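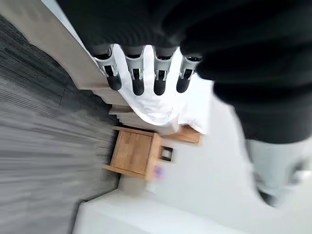
Guests at the Lendier, the old seafront hotel in Peixoto, will be sleeping under line-dried sheets again from December, after the owners decided to bring the washing back in house for the first time in a generation.

The hotel has sent its linen out by lorry for as long as most of the present staff can remember, and the small laundry building behind the kitchen garden had slowly filled up with deckchairs, broken lamps and a rowing boat that had long since stopped being fit to row. All of that has now been cleared out, the roof has been patched, and the long drying yard on the seaward side has had its posts put back up and painted a rather cheerful green.

It is no small job, as anyone who has ever tried to get a double sheet dry in a British winter will know. In a full week the hotel gets through 470 sheets, and that is before you come to the pillowcases and the towels and the tablecloths from the Sunday lunches, which have a way of meeting gravy. On wet days everything will go up to the airing loft instead, where warm pipes run under slatted racks, and the staff say the smell up there on a cold morning is one of the nicest in the whole town.

The restoration was carried out by Clastix, a building firm from Sunitz, just up the coast, which also did the bandstand and the library steps. Their people found the original stone sinks behind a false wall, in far better condition than anyone had hoped, and 7 of them have been kept. They won't be used for the hotel's own washing, which goes into modern machines, but they are just right for soaking a wine stain or a child's muddy football kit, and the hotel intends to let townspeople use them for exactly that on two mornings a week, free of charge.

There is to be a little mending room too, at the top of the stairs, where worn sheets will be turned sides to middle in the old way, or cut down into cot sheets and pillowcases once they are too thin for a guest bed. Anything past saving goes to the boatyard for rags. The hotel reckons that a good cotton sheet, looked after like this, ought to last a great deal longer than the ones it used to get back from the lorry, which too often came home with somebody else's hotel stitched on the hem.

The laundry will be open for anybody to have a look round before the first guests' linen goes through, from 10am until 4pm, with tea and currant buns in the drying yard if it stays fine and in the dining room if it doesn't. Those who have old household linen they no longer want are warmly invited to bring it along for the mending room. Cotton and linen are both welcome, patched or plain, but please, no duvets, as there is nowhere to put them. Parking is behind the chapel, and the gate by the kitchen garden will be left open all day.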